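Household Handling Programme
Interim progress report to the Queiroz Fund

Prepared by Ronaldo Andrade, Warier
26 February 2018

1. Purpose of this report

The report covers work done since October on the second stage of the programme. It sets out what has been recorded, what the trials on the bench arm have shown, where the work is behind plan, and what we ask the Fund to decide. Spending is reported separately on the usual form.

The question in the grant agreement was whether a machine with a simple two-finger hand can do ordinary household chores to a standard that the person living in the home would accept. The short answer at this stage is that it can do parts of some chores. It cannot yet do a whole chore that involves cloth without a person stepping in.

2. Work since the last report

Stage one dealt with rigid objects: cups, tins, boxed goods and the like. Stage two deals with soft goods, which are harder. A tin has one shape, and a gripper that has learned where to hold it can hold it there again. A blanket has no fixed shape, and the act of gripping it changes the shape it had.

Recording is done by people using hand-held grippers in lived-in homes. Each gripper carries a camera and has the same finger layout as the hand on our bench arm, so that what the person does with it can be used to train the arm. The operators work with the furniture and bedding already in the home. We ask them not to tidy beforehand.

The plan called for 4000 usable recordings by the end of the stage. The chores covered so far are:

Spreading and folding blankets and throws on a bed
Folding towels on a table
Putting socks and small garments into a drawer
Hanging shirts on hangers
Moving light goods between shelves (carried out at the Multetti stockroom)

Blankets and throws have taken the most operator time. Large cloths need several grips in sequence, and the operator often has to let go, move along the bed and take hold again. The edge is the preferred place to grip. A hemmed edge gives the fingers something thicker to close on, and it tells the system which way the cloth is lying. 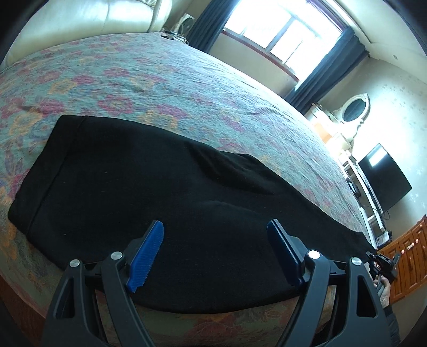
Figure 1. Gripping the near edge of a black fleece cloth on a bed with a floral quilted bedspread.

Patterned bedding was included on purpose. Our early software found the edge of a cloth by colour alone, which works well when a plain dark cloth lies on a light or flowered cover and badly when the two are alike. The current version also uses the outline of the folds. It is better on matching colours but slower, and it is still misled by strong daylight from a window.

3. Trial results

Trials on the bench arm were run in our workshop on a single bed and a table of standard height. A trial counts as a success only if the cloth ends in the requested position without help. Trials stopped by an operator count as failures, whatever the reason for the stop. We ran 442 trials in the period.

3.1 Blankets

The arm now takes hold of a blanket edge on most first attempts when the blanket is lying flat. Results are clearly worse when the edge is tucked under or hangs over the side of the mattress. The second grip, after the cloth has been moved once, remains the weak point. The arm tends to return to the place where the edge was before the move.

Dragging a blanket flat is more reliable than folding it. In folding, the arm will often complete the first fold and then pick up one layer instead of two for the next. There is no sensor in the fingers that would tell it how many layers it holds. We tried estimating this from finger gap alone. The method works on thick fleece and fails on sheets.

A full double bed cannot be covered from one position. The bench arm does not reach the far side, and a person would simply walk round. Until the arm is on a moving base, all results for large beds should be read as results for the near half only.

3.2 Towels

Towels are the most successful soft item. They are small enough to reach from one position and stiff enough to hold a fold. The finished stack is acceptable to look at, though the edges are not square. Time per towel is well above what a person needs. We have not tried to speed this up, as faster movement makes the cloth swing and spoils the next grip.

3.3 Garments

Socks into a drawer: satisfactory if the drawer is already open. Opening the drawer is a separate task and depends heavily on the handle. Small round knobs are poor for a two-finger hand.

Shirts on hangers: no complete success. The hanger turns in the hand, and the arm has no way of holding the collar open at the same time. We do not expect one arm to solve this and recommend that it is dropped from the present stage.

3.4 Shelf work

The stockroom trials at Multetti used boxed goods and soft packs. Boxed goods were moved between shelves with few faults. Soft packs slumped after release and sometimes fell forward. The shop staff pointed out that a pack lying on its face would have to be put right by hand before opening time, so we have changed the scoring and now count these as failures. The earlier stockroom figures in our October note were scored on the old basis and should not be compared with the present ones.

4. Equipment

The finger pads have been changed once in the period. The first set was smooth and slipped on fleece. The ridged set supplied by Pomix holds fleece and towelling well. On thin knitted fabric the ridges can catch a thread, and we have stopped using them on knitwear until a finer pattern has been tested.

Pad wear is higher than planned. A budget of 200 pads was set for the stage, and at the present rate they will be used up before the last trials. A small further order is included in the request below.

The joints of the hand-held grippers are now checked for play each morning. A loose joint lets the two pads meet out of line, and recordings made in that state have to be thrown away. Two weeks of work in one home were lost in this way before the check was brought in.

5. Progress against plan

Recording of blankets, throws and towels is on schedule. Garment recording is behind, mainly through the time spent on hangers. Stockroom recording is complete.

The move of the arm on to a wheeled base is late by 4 weeks. The base has been delivered, but the floor plate that locks it in place does not hold on carpet. A revised plate is being made. Since most bedrooms in the study have carpet, we would sooner wait for the new part than test on hard floors only.

Checking of recordings has taken more staff time than was allowed for. Each one is looked at by a person before it is used. An automatic check now rejects those where the cloth leaves the camera's view for too long, and this has cut the load, but it also rejects some good recordings of large blankets. The limit will be set separately for each chore.

6. Risks

The main technical risk is still the repeated grip on moving cloth. If the second grip does not improve, folding of anything larger than a towel will not reach the agreed standard in this stage.

A further risk concerns the range of homes. The homes recorded so far are fairly well furnished and fairly large. Rooms with little space between bed and wall will be harder for the wheeled base, and we have too few of them in the study.

The third is one of expectation. Residents who see the bench arm fold a towel tend to assume it can also wash, dry and put it away. Operators have been asked to say plainly what the machine does and does not do when they visit.

7. Decisions requested

The Fund is asked to agree:

That shirt hanging be removed from stage two, and the operator time moved to sheets and duvet covers.
That a further order of finger pads be charged to the equipment line.
That the date for the wheeled base trials be moved back to match the delay given in section 5.

No increase in the total grant is requested. The next report will give results by chore and by type of fabric, with the stockroom trials shown on the revised scoring only.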